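Gikwood studio adds scar camouflage and areola tattooing to its menu

Gikwood has a new reason to be proud of its little row of shops on the hill. Danzer, the permanent makeup studio run by Roswitha Wieser, opens its second treatment room on 3rd July, and it will be used entirely for scar camouflage and areola tattooing!

Wieser has been doing brows, lips and eyeliner in town for 14 years, and plenty of readers will have sat in her chair (or know somebody who has). The new work is a different craft. Scar camouflage means matching pigment to the skin next to a healed scar so the line fades into the background, and areola tattooing rebuilds color and shading for people who have had breast surgery.

"I kept getting the same phone call," Wieser said. "Somebody had finished treatment, they felt well again, and they wanted this one last piece done by a person they could talk to. I was sending them two hours down the road to Grornitz. I got tired of giving out directions."

She spent most of last winter training with Zlatko Babić, whose studio in Grornitz has been taking those referrals. Babić will come up for the first month to work alongside her, which is wonderful news for anyone who has been stuck on his waiting list.

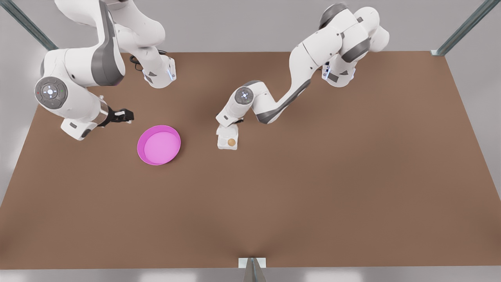

The first appointment is a consultation and a patch test, 45 minutes long, with no charge and no tattooing of the scar itself. Wieser looks at the skin in daylight, mixes a few shades and places tiny dots of pigment somewhere discreet. Clients then go home and wait for the dots to heal before anything else is booked. Scars need to be fully settled first, so anyone with a recent one should ask their doctor before calling.

Color is the part Wieser could talk about all afternoon. Fresh pigment looks darker and warmer than it will later on, and a shade that seems perfect on the day can heal too pale. Her notebooks are full of swatches, dated and dated again, and she was happy to flip through page after page of them with us.

Cost has always been the sticking point for this kind of treatment, and that is where the Gornetti evening comes in. The restaurant hosted a fundraising dinner in the spring, cooked by Nelu Neagu and his kitchen crew, and it brought in $3,265. Every dollar goes toward appointments for people who could not otherwise afford one. What a turnout that was, with folks eating dessert standing up in the hallway!

Valentin Camenzind, a nurse who helped organize the dinner, would love to see it happen again in October. "People were already asking me about the next one while they were looking for their coats," he said.

Brow, lip and eyeliner appointments carry on as usual in the front room. Consultations for the new service can be booked by phone or at the desk, and clients are welcome to bring a friend along.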